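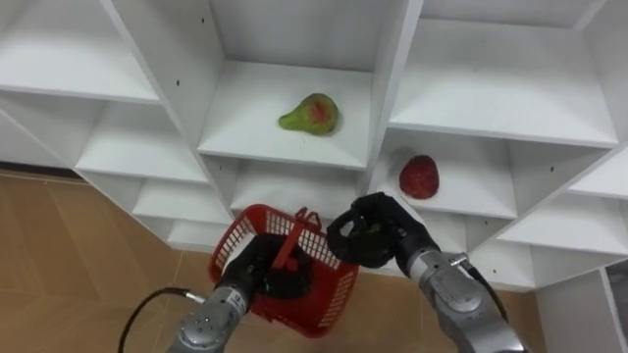

Community > Work & Jobs > Robots on the floor

Anyone else's job changed by a picking robot?

I pack orders at Garrido and we've got a two-armed one on the fruit shelves now. One hand holds the red basket, the other does the grabbing. I used to pick 200 orders a shift, now I mostly restock cubbies and clear faults. My back loves it but I'm bored silly! Do I ask for training or start looking?

Ulises Herrera
Ask! I went through this at Kellomus. Took me 5 weeks to learn the fault screens and I got moved up a pay grade, so get the new duties in writing before you're doing them for free.

Idun Løken
depends on your boss tbh. ours still wants 2 people on at night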